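Teaching by Hand and by Remote: Pictures from the Trullow Room

Text and selection by Ecaterina Vlad

This page collects pictures from our work in August, when we were showing tasks to a robot arm in simulation. We had two ways to do it. The first is teaching by hand: one person holds the real arm at the wrist, moves it through the task, and the simulated arm copies the motion on the screen. The second is by remote control, with a small handheld controller from Hikside. The person sits at the desk and looks only at the monitor.

In total we recorded 1283 demonstrations. After checking we kept 1000 of them for training. I was asked many times why we threw away so much, so I will say a few words about it before the pictures.

Most of the removed ones were not failures in the strict sense. The person stopped for a long time to think, or went back and tried again from another side. A human who watches such a recording understands it at once, but the learning program copies the thinking pause also, and then the arm stands still in front of the object for no good reason. In 147 recordings the pause was longer than the movement. We took these out first.

The faucet was the task that people asked for most often, and it was also the one where they complained the most. The goal is to turn one handle to its end position. With teaching by hand it goes quite well, because your own wrist already knows this movement. With the remote it is harder. The buttons for turning and the buttons for moving are under the same thumb, and a new person mixes them for the first half hour.

We let everybody practice on Friday morning before we started to save anything. I recommend this to any group that wants to do the same - the practice costs little, and the first recordings of a new person are nearly always removed later.

The faucet model comes from the Starnari set. The view is from the camera near the wrist, the same one that the person with the remote sees on the monitor.
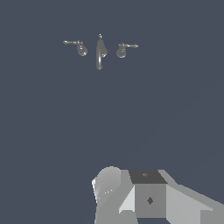 Faucet task, wrist view, with the gripper at the bottom and the spout between its two handles.
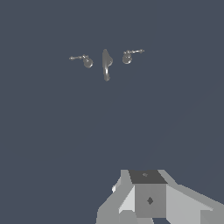
One more thing about the remote. In the beginning we gave people only one view, and they had difficulty to judge the distance. Later we put a second window with a side view next to the first. Some people never looked at it. Others looked at nothing else, and their movements became slower but more even. We kept both kinds, 213 recordings with the side window open, and marked them in the list so that they can be compared.

The recording program was written for the Thibodeaux course and it still has some of the old menu names from there. If you use it, please save after every attempt. It does not ask you before closing.

The list of recordings can be requested from me by e-mail. Please write which task you need, and if you want the removed ones too - I have kept them in a separate folder.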